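Trummer leaving Jukstead, official??

clubman_asside
Just saw it on the club page. Trummer gone after 10 years as manager. No press conference, no nothing, 2 lines and a thank you. Gutted

northbank26
Saw it coming. He's been linked with Clultesness since June. Fabrice Aubert going there as sporting director was the giveaway, those two go way back

clubman_asside
linked by who? one guy on the radio

northbank26
and the one guy was right wasnt he

Pellmell
Can we not pretend he was great. Out of the cup to Asside twice, and we sat on a one goal lead every single away game. Time for someone new.

clubman_asside
He took us up with a squad of kids. You've got a short memory

Pellmell
Took us up, yes. Then what? Up to 30 players through the door and half of them couldnt trap a ball

tunnelrat
Was at the ground for the farewell, 600 of us maybe, he came out and clapped all four sides. Didn't say a word on the mic. Grown men crying near me. 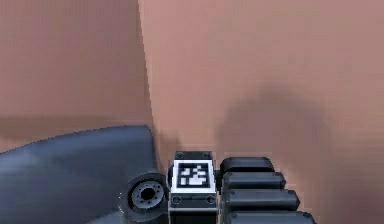
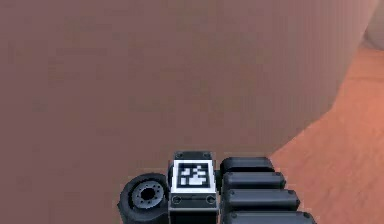

anyway he walked off with his kid on his shoulders and that was it. Whatever you think of the tactics that's a proper goodbye, more than the last guy got

northbank26
fair. Who's next though? Please not the assistant

Pellmell
Assistant would be fine till the window. Knows the players, cheap

northbank26
Cheap is the problem!! we'll be in a releagtion fight by Christmas

clubman_asside
Disagree with both of you, go get someone from abroad. Clultesness did it and look at them

tunnelrat
they also have about four times our money

Pellmell
Aubert will want our number 26 as well, watch. Trummer loves him. Sell now while the price is good

clubman_asside
over my dead body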